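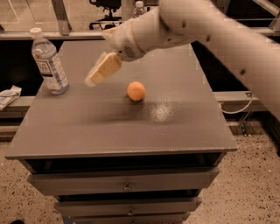

Wiva is hiring an Account Manager for its public relations team. The agency handles media relations, trade press and internal communications for clients in food, logistics and home goods, and this role sits with the group that looks after consumer accounts. Most of the work happens at a shared table with a bottle of water within reach and a phone that rings more than people expect. The rest happens at client sites, at trade shows and on calls with reporters. The post is full time and permanent, and we would like the new person to start in July.

About the team

The consumer group is made up of an account director, two account managers, and a small number of account executives. You would replace an account manager who is moving to our corporate group. You would report to Jaqueline Zepeda, Account Director, and would manage one account executive from your first week.

The group's main clients are Contreras, a maker of sauces and canned vegetables, and Fludum, which sells kitchen and bathroom fittings through independent stores. We also do project work for Rarkus, a regional freight company, when it has a depot opening or a change of service to announce.

What you will do

You will be the day-to-day contact for Contreras. That means a weekly call, a monthly written report, and a planning meeting each quarter at their offices. You will draft press releases, opinion pieces and background notes, and get them approved by the client before they go out. You will keep the media list current and know the food and retail reporters on it well enough to call them.

On Fludum you will support the other account manager, mostly on trade press and product launches. The launch calendar is heavy in spring and fall.

You will also:
Write and send pitches, and follow them up by phone
Brief client spokespeople before interviews and sit in when asked
Track coverage and write it up without padding
Keep project budgets and flag any overrun before the invoice goes out
Review the account executive's drafts and hold a check-in every two weeks
Take a turn on the evening and weekend press line, one week in 7

What we are looking for

At least four years of work in public relations, either at an agency or in-house. Some of that time should have been spent dealing directly with clients or senior managers.

Clear, accurate writing. We will ask for samples and we will read them.

Experience pitching to trade or regional press. National coverage is good to have, but most of what our clients need is in titles their customers read at work.

Comfort with a spreadsheet. You do not need to be an analyst, but you will need to keep a budget and explain it.

Experience managing another person is useful and not required. If you have not done it before, we will send you on a short course in your first few months.

A degree is not required. A driver's license is helpful, as the Contreras plant is hard to reach by bus.

Hours and place

Office hours are 9:00 a.m. to 5:30 p.m. with an hour for lunch. Staff may work from home two days a week once they have finished their first 90 days. Time worked on the press line is paid on top of salary. Travel to client sites is reimbursed, and overnight stays are rare outside trade show season.

The salary band is sent to every applicant along with the full job description, before the first interview. Benefits include health and dental coverage, a retirement plan with an employer match, and paid parental leave.

How to apply

Send a resume, a cover letter of no more than one page, and two writing samples. At least one sample should be a press release or pitch that you wrote yourself. If a client's name is confidential, black it out. Applications go to Erhan Güneş in the people office, using the form on our careers page. He can also answer questions about benefits, visas and adjustments to the interview process.

Interviews are held in two stages. The first is a video call of almost an hour with Jaqueline and Erhan. The second is in the office and includes a short writing test, done on our computer, and a talk with the account executive you would manage. We pay travel costs for the second stage.

Every applicant will get a reply, including those we do not interview. Recruiters, please do not contact us about this post.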